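Rovix double mattress topper

Price: £640
Delivery: within 9 days
Depth: 11 cm

I started selling toppers because I was fed up with my own bed, and I've slept on the Rovix myself since July, so ask me anything! It's the firmer of the two we make at Prorkunby — the Hirose is the squashy one, and side sleepers usually get on better with that.

It comes rolled up tight in a box, so do give it a full day to puff out before you make the bed. Mine smelled a bit new at first (I left the window open and it went off). The cover unzips on three sides and goes in at 40 degrees, but please don't tumble dry it, I've ruined one that way.

You've got 31 nights to try it. If you don't like it, drop me a line and I'll sort the collection, and you don't need to squash it back in the box.

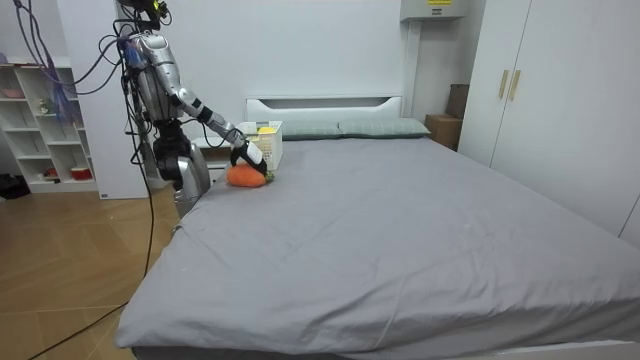
Photo: Rudau

Sizes first, as that's what I'm asked most. The double fits a standard British double, and I can do a king for a bit extra. Elastic straps go round each corner, and deep fitted sheets are best over the top — ordinary ones tend to ping off in the night.

Updated April 7, 2023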